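# How does a made-up story get made up?

Hello! I'm Pauline Hartley and I write adventure books, mostly ones with shape-changers in them (people who turn into foxes, otters and once, by mistake, a goose). Children often ask me where a story like that comes from, so I'm going to try and explain.

I start with a person who wants something. In my book about Bidside, a rainy town by the sea, that person is a girl called Ellis. Ellis is 11 and she can turn into a fox. That sounds brilliant, doesn't it? But what Ellis wants is to sing in the school show, and foxes can't sing. They scream. You may have heard one behind the bins at night.

Now I've got a problem for her, and a problem is what gets a story moving. If Ellis could sing whenever she liked, the book would be over by page two!

Next come the rules. Every magic world needs some, even if the reader never sees them all. Mine live in a green notebook:

- Ellis changes when she sneezes.
- Her clothes change with her (I didn't want to write about lost socks for a whole book).
- She can't change back until she has eaten something.
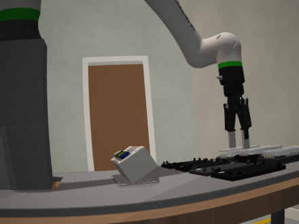
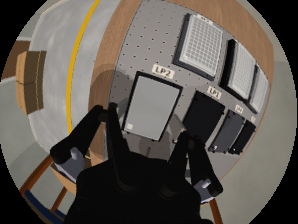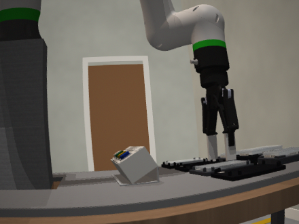
Once I've got my rules, I have to stick to them. I wrote a chapter where Ellis sneezed in the library and stayed a girl, and my friend Anqi Shao, who reads everything I write, put a huge question mark beside it. She was right. I had forgotten my own rule, so I wrote the chapter again - and this time the librarian got a fox on her desk.

Then there's the baddie. Mine is Mr Ganov, who wants to catch a real shape-changer and show her off at Worov Hall. I tried to give him a reason for being so horrid. He used to be able to turn into a hawk, you see, and one day it stopped working. I feel a bit sorry for him, and I hope you would too.

After that it's just writing, a bit every day. The first go was 156 pages long and quite a lot of it was rubbish. On my best day I wrote 2,028 words, and on my worst I wrote 11 and crossed out most of them.

If you'd like to have a go, pick an animal and decide what makes your person change into it. Then think of the worst possible moment for it to happen, and begin there.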